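Search this site
Enter keywords

A Wednesday at the Credit Union

Madwood Credit Union opened its new head office to members this week, and I went because I've had a share account there since I was 4 and wanted to see where it lives. It lives on Voltberg Street, behind a very heavy door.

Ezekiel Brannigan, who runs lending, took us round. The old branch dealt with over 3,000 members from two windows and a hatch. The new one has three windows and no hatch, and a man in our group took the loss of the hatch quite hard.

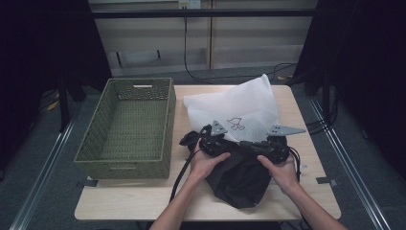

Upstairs is the loans floor, where they read your bank statements and, Brannigan promised, don't laugh. They approved 143 car loans in January. He wouldn't say how many they turned down – I asked twice.

The merger with Degefa came up over coffee. Members will keep their account numbers and get a new card, plus a letter explaining the card. A second letter will explain the first.

I left at noon with a pen and a form for raising my overdraft to $200. The pen works.

12 shares
2 comments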